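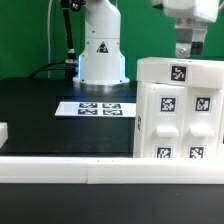
Registering the fixed camera to the arm is the first job after installing Cuveo, and every later step in this section depends on it. Cuveo finds the camera pose from a reference card, then uses that pose to place everything else in the arm's base coordinates. The four markers on the flat card by the arm base are solved together as one target. The markers on the white drawer unit are handled separately: one on the top bar, and an upper and a lower marker on each drawer front, with the handle between them. Do not mix the two groups in the configuration file. A card marker listed as a drawer marker will make the planner move the drawer to the wrong place without any error message.

4.1 Before you start

Finish the network setup in section 3. The arm must be powered and idle, and the camera stream must be open in the Cuveo viewer. Set the stream to its full resolution. Turn off auto exposure and auto focus.

You will need the tag list for your unit. If you print your own markers, measure the outside edge of the black square with calipers and use that number. Printers often scale the page slightly, and the value in the drawing file may be off.

4.2 Register the card

1. Lay the card flat on the tabletop where the camera can see all four markers. Part of the card may sit behind other objects as long as no marker is covered.

2. Open Setup > Targets and choose Grid, 2 x 2. Enter the marker size and the gap between markers in millimeters.

3. Click Detect. Each marker gets a green outline and its ID in the viewer. If an outline flickers, go to 4.5.

4. Click Collect. Cuveo takes 50 readings and averages them. Keep your hands out of view until the progress bar closes.

5. Jog the arm so the closed fingertips are just above the corner of the card named in the dialog. Click Touch Point. Repeat for the other three corners.

6. Click Solve, then Save As. Use a name that includes the station, such as karam_left.

CAUTION: Jog at low speed during step 5. Collision checking against the table is off until a camera pose has been saved.

Note: If the card moves after step 4, discard the readings and start again from step 3. Touch points from one card position cannot be combined with readings from another.

4.3 Register the drawer unit

1. Open Setup > Objects and choose New Jointed Object. Enter a name.

2. Add the top bar marker as the body marker. The planner treats the body as fixed.

3. Add the upper and lower markers of the left panel under Part 1, then those of the right panel under Part 2. Two markers per part let tracking continue when the gripper covers one of them.

4. For each part, set Joint Type to Sliding and enter the travel in millimeters.

5. Close both drawers fully and click Set Zero.

6. Pull one drawer out by hand. The matching part in the 3D view should follow it and the other should stay still. If the wrong part moves, the IDs are swapped. Go back to step 3.

Lower markers near the bottom of the camera view may be clipped by the image border. A clipped marker is not detected. Either tilt the camera down and repeat 4.2, or clear the Required box for that marker and let the upper one carry the part alone. Expect more jitter with one marker.

4.4 Check the result

Run Tools > Hover Test. The arm moves to a point 10 mm above the top bar and stops. Measure the gap with a gauge block. If it is wrong by more than 2 mm, repeat 4.2 with fresh touch points before changing anything else.

The log is written to the hover folder of the current project. Send it along with the saved target file if you contact Lustano support.

4.5 Detection problems

Outline flickers: Raise the exposure in small steps. Colored light from the base ring can tint nearby markers, so detection works on brightness only. Leave the Color Filter option off.

Marker found but ID is wrong: The tag family in Setup > Targets does not match the printed tags.

Pose jumps between two angles: The marker is being seen almost straight on or is too small in the image. Use the grid target, or move the camera closer.

Solve fails with error 31: Fewer than four touch points were saved. Return to 4.2, step 5.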